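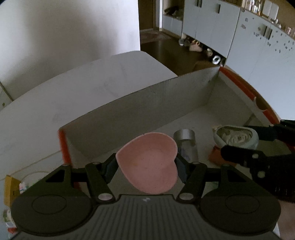 Figure 3. An open white cardboard box of mixed small keepsakes, with a pink heart-shaped dish held upright, a metallic canister and a gray and cream heart-shaped ceramic piece.

4.2 Small things that share a box

We come now to the boxes that gave us the most trouble when we tried to sort them, and also, it has to be said, the most pleasure. In the Brakstead households we had expected that people would pack by room, the kitchen with the kitchen and the bedroom with the bedroom, in the way that moving companies recommend and that the Gomeck packing labels (which all 16 households were given) more or less ask for. For large and useful objects that is what happened. Pots went with pots, towels went with towels, and the label on the outside was a fair guide to what was on the inside. With small decorative objects the pattern came apart almost at once, and we ended up needing a separate heading for them, which in our coding sheet is simply called "mixed small."

A mixed small box is one in which no single room or use accounts for the contents. Of the 242 boxes in the full set, 30 were coded this way. Figure 3 gives a good idea of the type. A shallow heart-shaped dish with a speckled inside, a plain cylindrical canister and a second heart, this one ceramic with a swirled top, have very little to say to each other as far as a label is concerned. The dish could live on a dresser or beside a sink, the canister could hold nearly anything, and the ceramic heart might be a lid, a trinket or something to hang on to for sentimental reasons. Any of the three could have been listed under two or three rooms without anyone objecting.

What seems to bring such things together is scale and breakability first, and then a looser kind of family likeness that the participants found easy to recognize and hard to put into words. Two hearts in the same box is the sort of thing we mean. When we asked people to explain a grouping, the commonest answer was some version of "they're all little," and the next commonest was that the things had been standing on the same shelf for years. A few participants gave lovely long answers about color. One told us that the pinks had to travel together, and then laughed and took out a gray saucer to show that the rule had already been broken — we have kept the saucer in the count under the heading she gave it.

The position of these boxes in the home deserves a paragraph of its own. Boxes coded by room were nearly always packed in that room, on the bed or on the counter. Mixed small boxes tended to be filled in places people pass through, where there was a free surface and a clear view of several storage spots at once. The setting in Figure 3 has that in-between character: a long run of white cabinets down one side with glass jars and containers on the shelf above them, pairs of shoes set out on the floor along the base, and a doormat near a doorway farther back. It is a stretch of home where the everyday and the decorative sit within a few steps of each other, and where an object that has wandered from its proper room is likely to be noticed and picked up. We do not want to lean too heavily on this, as floor plans in Brakstead are often narrow and there may have been few other places to put a box down. Still, participants in the larger homes did the same.

A word should be said about the boxes themselves. Cruzado cartons, supplied in three sizes, were meant for books and linens, but people brought out boxes of their own for the small things, often gift or shoe boxes that had been kept for their looks. The box in Figure 3 is white with some orange at its edges, and the tall flap at the back stands up well above the contents. A flap like that makes a handy backdrop, and several participants leaned flat or shallow pieces against one while they decided what should go where. Dishes in particular were often tried upright before being laid down. Upright pieces take less floor space and are quicker to find again, but they need a neighbor to keep them steady, and a canister or a jar was the neighbor most often chosen.

Order of placement followed a fairly homely logic. The tallest and sturdiest object usually went in first and stayed where it was put. Irregular pieces came next and were moved about a good deal, and the thinnest pieces were slipped in last, wherever a gap would have them. Where one small object was resting on another we coded the lower one as a support, whatever its own purpose might be. It was surprising how many things turned out to serve as supports: soap dishes, rolled socks, a pack of playing cards. In our notes the ceramic heart in Figure 3 is coded as resting, and the small orange object beneath it as its support.

Labels, finally. Participants were asked to write on every box before closing it, and 70 percent of the mixed small boxes were given a label that named no room at all. "Bits," "pretty things," "shelf," "fragile, mine" and "misc. but nice" all appear in the July round. We had at first marked these as incomplete, and one of our early drafts even recommended a firmer instruction. On rereading the interviews we changed our minds. A person who writes "pretty things" on a box knows quite well what is in it, and in the follow-up visits these boxes were found and opened no later than the others. For that reason the revised Cederer scheme, given in full in Appendix B, keeps the participant's own wording beside our code, and any later reader who wants to group the boxes some other way is warmly invited to do so.

Weights for the mixed small boxes are reported with the others in Table 5. They are light, as one would expect, and we return to the question of padding in Section 4.3.

Related items
Room labels and what people do with them: notes from Brakstead
The Cederer scheme for coding household boxes, revised
Shelves, ledges and hallways as packing places
Padding materials in home moves: a short survey

Contact the editors | Copyright and reuse | Back to top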